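Kitchen Robot Learns Manners in Usstead Garage, One Bread Roll at a Time

USSTEAD - The shared workshop on Cedenard Street has produced a canoe that floats, a harpsichord that mostly doesn't, and a quantity of birdhouses the neighborhood has politely absorbed. Since January its back bench has belonged to Parko, a homemade mobile robot whose stated purpose is clearing a table after supper.

Parko is the work of Marion Menzies, a retired elevator inspector who was asked to cut down on bending and took it as an engineering requirement. It has wheels, a mast, an arm that slides out in sections and a two-fingered gripper. Much of the hardware came secondhand, and she prefers not to total the receipts. Her brother-in-law has totaled them for her and arrived at $3613, a number he brings up at holidays.

For now most of Parko's education takes place inside a computer. Menzies built a simulated kitchen over the winter, with a round table and a big refrigerator, and the software drives a simulated Parko around it while the real one sits on the bench with its battery out. The arrangement dates from an afternoon when the real one reversed into a rack of clamps belonging to the harpsichord people.

"In the computer I've dropped 4000 things," she said. "In the workshop I've dropped 42, and I got a lot more complaints about the 42."

The current exercise is known around the bench as Sutter, after the street where Menzies grew up in a house with strict views on clearing up. The robot is supposed to find the table, tell the dishes from everything else, and take only the dishes. The other objects are there to tempt it.
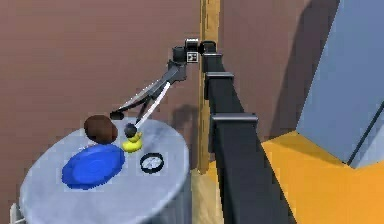

The gripper over the simulated table, with the duck close by.

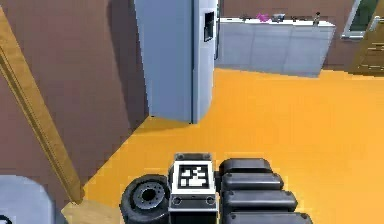 The software has a weakness for the duck. Menzies puts this down to its color and the fact that it stands up nicely, while a plate lies flat and gives the fingers very little to get hold of. Human dishwashers, she notes, have had the same complaint about plates for years without being excused from them.

She has tried several remedies. One version of the program was penalized so heavily for touching the duck that it refused to approach the table at all, and spent its practice sessions in front of the refrigerator. A later version was braver but carried dishes at a tilt that would have put gravy down the front of the cabinets, had there been gravy. Gravy is on the list for later. Liquids are hard to simulate, and she would like to get through plates first.

The imaginary kitchen has drawn its own share of comment from the other members. The orange floor in particular was felt to be a bold choice. Menzies picked it in an evening and has declined to revisit it, pointing out that the robot has to cope with whatever floor it's given and so can everyone else.

Other members have been generous with help, some of it requested. One of the canoe builders machined a bracket for the wrist. The harpsichord people contributed felt, to be applied to anything on Parko that might come into contact with a clamp.

The real robot is due back on its wheels once the simulated one can finish 4 suppers in a row without taking anything that isn't a dish. Its best run so far is three. The fourth was going well until the bread roll, which the robot picked up with great care, carried off, and would not put down. Menzies watched the replay twice and went home to eat.

She says she is in no hurry. The plan is to move Parko into her own kitchen eventually, where the table is smaller, the floor is a tasteful beige and the cat has not been consulted. Until then she does her own clearing, bending included.

The workshop is open to visitors on Sunday afternoons. Parko will be on the back bench, switched off, and Menzies will run the simulated kitchen on a laptop for anyone who wants to watch a robot think about a plate. Coffee is available at the front. Cups should be returned by hand.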